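4. Setting up your monthly budget in Skaravent

Before you start, please have your last two bank statements near you. The first set-up takes 29 minutes if you do it without a break.

1. Open Skaravent and choose New Budget. Give it a name you will recognize later, for example "Household June".

2. Enter your income after taxes. If your pay changes from month to month, enter the lowest amount of the last year.

3. Add your fixed bills: rent, insurance, phone. For each bill, choose the day when it is paid.

4. Add your debts. Write the balance, the interest rate and the minimum payment. The program puts the highest rate first - you can change this order by hand.

Note: A loan from a family member is also a debt. Enter it with a rate of 0.

5. Set the Safety Amount. The default is $100. Skaravent will warn you when your plan goes under this amount.

Caution: Do not press Reset Month after you have entered payments. All payments of that month are deleted, and they cannot be brought back. 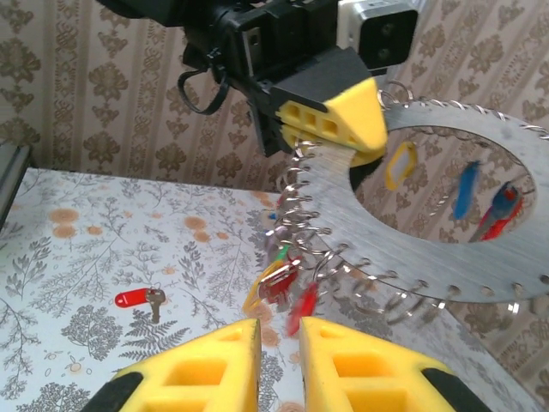
6. Press Check Plan. If the line Left Over is red, go back to step 3 and look for a bill which you entered two times.

7. Save the budget and print page 2 of the report, if you like to keep a copy on paper.

Message 119 means that a payment date is missing. Open the bill, choose a date and save again.

Text by Ansel Lindqvist, last changed August 28, 2024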